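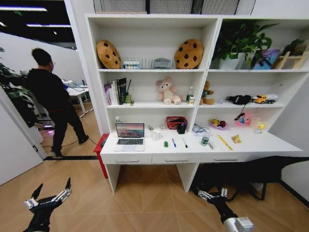
Birkora shelf-and-desk task: how much should we randomize between resets?

Forum: Fluvusberg Robotics Club > Student Projects > Manipulation

tendon_slack
Posted 2025-11-29

Our team has the shelf-and-desk task for the Birkora project this year. Two arms, five-finger-style hands on the spec sheet, head camera as the main view. The policy gets an instruction such as "put the marker in the pen holder" and has to do it on a cluttered desk.

We have 2,141 demonstrations from the first round. The policy does well on layouts close to the training ones and falls apart when the mug moves to the other side of the basket. My proposal is to randomize everything on the desktop at every reset and leave the shelves fixed. Objections?

nullspace44

Yes. Full randomization at every reset makes the operators slow and careless. Last April we tried it on the kitchen task. Demo quality dropped and we threw out a full batch. Fix the large objects per session and move only the small ones.

tendon_slack

Then the policy learns where the basket is and we are back where we started.

nullspace44

Only if you never change sessions. Use more sessions with fewer demos in each.

kp_too_high

Agree with nullspace44 on the operators, disagree on the shelves. If the shelves stay fixed the network uses them as a landmark. Check your attention maps before you collect anything else. Ours locked on to the cookie cushions on the top shelf and mostly ignored the target.

tendon_slack

The cushions are a fair landmark. The robot stands in front of the same unit in the evaluation.

kp_too_high

Same unit, not the same base pose. Read section 4 of the handout. The start pose gets perturbed.

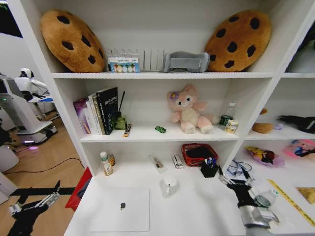

Page 2 of 4

tendon_slack

Read it. You are right about the base pose. I still want the desktop randomized. Laptop closed at front center is a much harder layout for the right hand than laptop open at the left, and both have to be in the set. With the pen cup behind it, the approach has to clear the mug and the lid.

looptime

Different problem, same task. Is anyone else getting bad depth on the clear bottle? When it lies on its side on the desk our point cloud has a hole in it and the grasp planner aims at the desktop behind.

kp_too_high

Everyone gets that. Use RGB for the bottle and skip depth. Gultero has a per-object mask option, under perception settings.

looptime

Tried the mask. It adds 200 ms to the loop, too slow for the handover step.

kp_too_high

Run it once before the approach and hold the pose. The bottle is not going anywhere unless you hit it.

looptime

We hit it.

nullspace44

Back to the layouts. Write down a reset sheet with fixed slots for laptop, mug and basket, and draw a new slot assignment each session. Small items go anywhere the hand can reach. The Myklebust team has a script that prints the sheet. Ask in their subforum.

tendon_slack

Found it. It assumes one arm, so I am changing the reach limits. Target for round two is 3,505 demos in total. Shelves stay put, base pose gets perturbed per the handout.

kp_too_high

Move the cushions at least.

tendon_slack

Cushions can swap sides. The books stay.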